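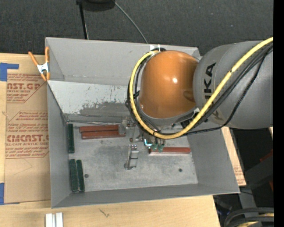 **1/** Thu 3 December. Notes on calibrating a tipping bucket rain gauge at home. Long thread, mostly arithmetic. The gauge is a Sturnix with a 200 mm funnel and a nominal 0.2 mm per tip. The site is my back garden in Vellodthorpe, on grass.

**2/** Background: in July the Sturnix logged 308 tips, so 61.6 mm. The manual gauge six feet away, read every morning at the same hour, gave 64.9 mm. The electronic gauge was low by 5.1 percent for the month.

**3/** There were 19 wet days in that record. The Sturnix read lower on 16 of them, and the other three were days under 1 mm where the resolution of both gauges is too coarse to say anything.

**4/** A consistent sign on the error points at calibration. Splash and wind loss would vary a lot more from day to day. I checked level first anyway. Bubble was centered, post was plumb, no change since spring.

**5/** The test is simple. Put a known volume through the funnel slowly and count tips. Funnel area at 200 mm diameter is 314.16 square cm. One mm of rain over that area is 31.4 ml. One tip should be 6.28 ml.

**6/** So 1000 ml is equal to 31.83 mm of rain, and should give 159 tips. The last fraction stays in the bucket and doesn't count. I weighed the water on a kitchen scale. The markings on my measuring jug were off by 12 ml, enough to matter.

**7/** Rate matters more than most people expect. While the bucket is moving, water keeps landing in the side that is already full. That water gets dumped without being counted. The faster the flow, the worse the undercount.

**8/** For the slow run I used a plastic bottle with a pinhole in the cap and a second hole in the base for air. Emptying time was two hours, equal to 15.9 mm per hour. That is steady, fairly heavy rain here.

**9/** The flow is not constant. It drops as the head in the bottle falls. A constant-head bottle fixes this and I will build one at some point. For a total over the full volume the effect is small.

**10/** Slow run, three repeats: 151, 151, 150 tips. Expected 159. Using 151, the true value per tip is 31.83 / 151 = 0.2108 mm.

**11/** Apply that to July: 308 x 0.2108 = 64.9 mm. Same as the manual gauge to one decimal place. I would not read much into the exact match. Two gauges six feet apart can differ by a percent or two with nothing wrong.

**12/** Fast run: same volume in 21 minutes, equal to 91 mm per hour. Result was 143 tips, so another 5 percent lost compared with the slow run. One run only. I have never recorded that rate here for longer than a couple of minutes.

**13/** Two ways to correct it. Either change the mm-per-tip value in the logger, or turn the stop screws under the bucket. Lowering the bucket travel means it tips with less water. Both screws have to move by the same amount or the two sides stop matching.

**14/** I changed the logger. The Tapia software takes four decimal places in the gauge constant. The screws on mine are sealed with lacquer and I'd like to keep the factory position as a reference.

**15/** Warning for Tapia users: the new constant applies from the moment you save it. Old records are not rescaled. Export the raw tip counts first and do the back correction in a spreadsheet. Keep the raw file.

**16/** Also check side-to-side balance. Feed each side with a syringe and note the volume at which it goes. Mine were 6.6 ml left and 6.7 ml right. Fine. A larger gap won't spoil a monthly total but makes small events noisy.

**17/** Clean the buckets before any of this. A film of pollen or dust changes how much water clings after a tip. Mild soap, rinse, air dry. Don't oil the pivot.

**18/** Asked in replies: yes, I also have the Suvulell plastic gauge. Its funnel is smaller, so 5 is different for you. Measure the inside diameter at the rim in two directions and use the average.

**19/** Next test is in spring with the constant-head bottle, at three rates between slow and fast. I'll post the tip counts as a table.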